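Ticket 3236
Product: Luvard countertop dishwasher
Submitted through: Paquette Appliance, Ludton service desk
Opened: Jul 12, 2023
Status: Closed
Category: Drain / standing water

Customer report

Unit stops with the drain light flashing near the end of the main wash. Water is left in the bottom of the tub, up to the underside of the lower rack. Customer has cleaned the filter and run the cycle again with the same result. Unit was bought in February and had no trouble until last week. It sits on the counter to the left of the sink, drain hose over the edge into the basin. Customer lives in Rovcombe and would like to avoid shipping it back if possible.

Reply 1, service desk

Thank you for the details. Please do the following before we book anything.

Switch the unit off at the wall. Bail out the standing water with a cup and sponge. Take out the lower rack, then turn the filter a quarter turn to the left and lift it out. There is a second, flat mesh screen under it. Many owners clean the round filter and leave the flat one in place, and grease builds up on the underside.

Wash both parts in hot water with dish soap and an old toothbrush. Look into the sump with a flashlight for glass, seeds, label scraps or toothpicks. Put everything back and run the short rinse program with no dishes.

Let us know if the light comes back and at what point in the cycle.

Customer

Did all of that. The flat screen had a film on it and I got it clean. Found half a paper label in the sump, the kind that comes off a jar. Short rinse ran to the end but left a puddle. Tried a normal load after supper and it stopped with the drain light again, 2 minutes after the pump started humming. The pump does run, I can hear it. There is a trickle from the hose.

Reply 2, service desk

If the pump is running and you get a trickle, the pump motor is probably fine and the restriction is in the hose or at the check valve. Please check the hose next.

Slide the unit forward so you can see the full length of the hose. Look for a kink where it leaves the back panel and for a flat spot where it goes over the counter edge. The end of the hose has to be above the water in the sink and must not sit inside a stopper or a full dishpan. The hose should not rise higher than the top of the unit at any point.

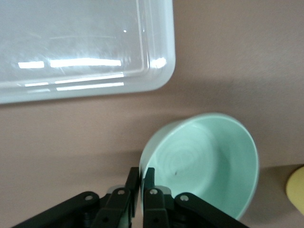 If the hose looks clear from the outside, unscrew the collar at the back by hand. Keep a towel under it. Run tap water through the hose and see if it comes out at full flow.

Please also send the four digits printed under the door lip so we can look up the hose type.

Customer

Number under the door is 1315. There is a bend right behind the back panel. I had moved the unit closer to the wall to make room for a dish rack, so that would be about when this started. Water goes through the hose fine when it is off and held straight. There was some brown sludge in the collar, which I rinsed out.

Reply 3, service desk

Units with that number have the older straight collar, which needs more room behind it. When the unit is pushed back, the hose folds and the check valve doesn't open all the way. We are mailing you an elbow fitting, part 246, at no charge. It screws on in place of the straight collar and points the hose sideways. Hand tighten only. Reuse the rubber washer unless it is cracked.

Until it arrives, pull the unit forward until the bend opens up, and keep using it if it drains completely.

Customer

Pulled it forward and ran two full loads. Drained both times, no light. Will fit the elbow when it gets here.

Customer

Elbow came today. First try dripped at the collar. I had put the washer in crooked. Seated it again and it has been dry through a full cycle with the unit back against the wall. You can close this.

Internal note

Cause: kinked drain hose at straight collar, partial blockage at sump. Part sent from Ludton stock. No return, no site visit. Add the flat screen step to the first reply template for all Luvard drain tickets.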